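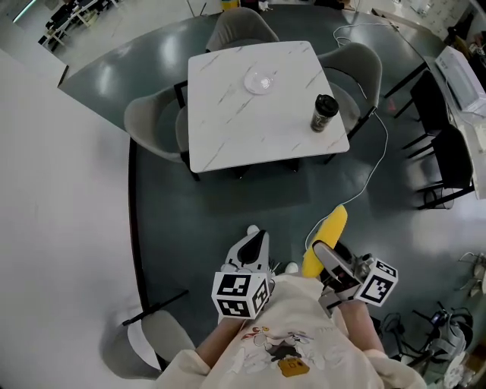
Nurnstead Seed Library and Garden Memory Project

Progress report to the Bonitz Fund, June 2020
Prepared by Amarachi Usman

Dear friends at the Fund,

Thank you for your patience with this report, and for the kind note you sent in the spring when everything was being rearranged. I read it aloud on our first group phone call and it did us all good. I will try to follow the headings on your form, though I have put the money near the end instead of at the front, as it makes more sense once you know what we did and did not manage to do.

Where we had gotten to by March

The winter went well. We had the cabinet in place at the Grindport branch library before the holidays, with the drawers labeled by plant family and then again in plain words, after two people told us (very nicely) that they did not know a brassica from a bus pass. Beans, squash, lettuce, tomatoes, herbs and flowers each have their own drawer now. The bottom one is for seed that has been given to us but not yet tested, and we keep that one locked after an early mix-up with some very old parsnip.

Lending works the way we described in the proposal. You take a packet, you grow it, and if you can, you let a few plants go to seed and bring some back in the fall. There are no fines and no cards to lose. We had hoped for 20 households in the first season and were still signing people up when the library closed its doors, by which point 87 had joined. A good many are apartment dwellers with a balcony or a sunny step, a group we had not planned for at all, and we had to go back and find more things that are happy in a pot.

The germination tests took longer than I promised you. Our method is the old one with damp paper towels, and it is reliable, but you do need someone to look at the towels every day, and over a long weekend in February no one did. We repeated those batches. Most of the beans came up beautifully the second time. The leeks did not, and I have taken them off the list for this year.

After the closure

When the building shut we had one afternoon to get the packets out, and Arben Đorđević brought his station wagon around to the loading door and took the whole lot home. He has been running the seed library from his enclosed porch ever since. People telephone or send an email, he makes up an envelope, and it goes out with the ordinary mail. I had worried that we would lose the conversation that happens around the drawers, the part I care about most, and we have lost some of it. But the phone calls are long! Arben tells me that a request for one packet of lettuce can easily become half an hour on slugs.

We also found that the little growing notes we had written for each packet were too short for beginners who had nobody standing beside them. I rewrote them over several evenings. The squash note is now both sides of a card and I am rather proud of it, although I am told it still does not explain hand pollination clearly enough. A new draft with drawings is underway.

Corn has been the great question of the spring. It is the crop people ask for most, and it is the hardest one to save properly, because the pollen travels and your neighbor's sweet corn will find its way into yours. We talked about leaving it out altogether. In the end we decided to offer one flint corn and to ask everyone who takes it to think of it as corn for growing and eating, with no duty to bring any back. One grower in Nurnstead with a large and fairly isolated plot has agreed to keep the seed line for us, planting enough of it together that it stays healthy.

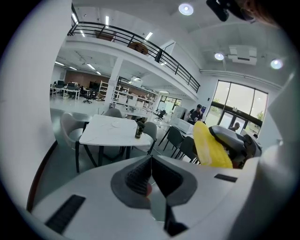
Bright yellow and bumpy, much like corn.

The recordings

You may remember that the second half of the grant was for the Garden Memory recordings, and this is where I have to ask for a little understanding. We had planned 30 interviews with older gardeners, at their own kitchen tables or out among their plants. None of us felt right about going into anyone's home after the middle of March, and several of the people we most wanted to speak with have no computer. We stopped altogether for a few weeks and then began again by telephone.

The sound is poorer, I won't pretend otherwise. One recording has a refrigerator in it from start to finish. The talk itself is very good, though, and in one or two cases I believe people spoke more freely on the phone than they would have with me sitting across from them. The Omerović sisters did theirs together on two extensions in the same house, correcting each other the whole way through, and gave us a full account of how their mother kept pepper seed in the hem of a curtain one winter to keep it dry and out of reach of the mice. They have also given us some of the peppers, which are long and thin-walled and meant for roasting. We are growing them out this summer before we put the name in the catalog.

Transcription is slow. I had thought we could use a paid service, but it made a muddle of the plant names and a worse muddle of the Bosnian and Igbo words, so we are doing it by hand. I type the first pass and then the speaker gets a printed copy in large type to mark up however they please. Some of those copies come back with whole new paragraphs in the margins, and we have been adding these in, set apart so that a reader can tell what was spoken and what was written later.

What has been harder than expected

Envelopes, of all things. Small paper seed packets were out of stock everywhere by April, and we ended up folding our own from a pattern. They hold well enough, except for the very fine seed like poppy and oregano, which leaks from the corners unless you tape them.

The school visits are canceled and I do not see them coming back before next spring. The teachers at Grindport would still like the seed kits, so we propose to send those over in the fall with a printed lesson sheet. I would be glad to hear whether that is acceptable to you as a change of plan.

Money

We have $1,722 left from the second payment. Almost all of it is the travel and refreshments line for the interviews, which we have not touched since the visits stopped. With your permission we would like to move it to postage, printing and a decent telephone recording device, the present one being borrowed from my nephew. Receipts are in the envelope with this report, in date order, along with the library's letter confirming that the cabinet space is ours for another year.

The months ahead

Seed saving starts in earnest at the end of summer, and we will hold the cleaning days outdoors if we can hold them at all. I would like to have the first set of transcripts bound and on the library shelf by winter — a plain volume, with an index of plants at the back. Arben is also keen to make a list of everything people have asked for that we did not have. It is already long, and has okra on it many times over.

If anyone from the Fund would care to try a packet, please send me a mailing address and tell me how much sun you get. It is late for tomatoes but there is still time for bush beans.

With warm thanks,

Amarachi Usman
Nurnstead Seed Library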